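Ticket 700: Drawstring pulled unevenly on knit shorts
Opened by Candela Marín, November 2018

Gray-blue waffle or ribbed knit, flat on the bed with the jeans folded beside them. 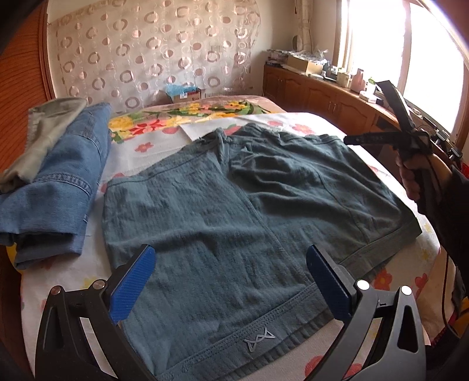

Reply from Abilio Vidal
Lovely texture on these! Pinch the waistband and slide the gathers along the cord until both ends hang level, then knot each end. Smooth the top half by hand, no iron yet.

Update from Candela
Oh, this worked so well! Both ends are level and the knots hold. The creases up top are still there, though.

Abilio
Great news! Try a cool iron, inside out, and skip the logo by the hem.

Status: open until ironed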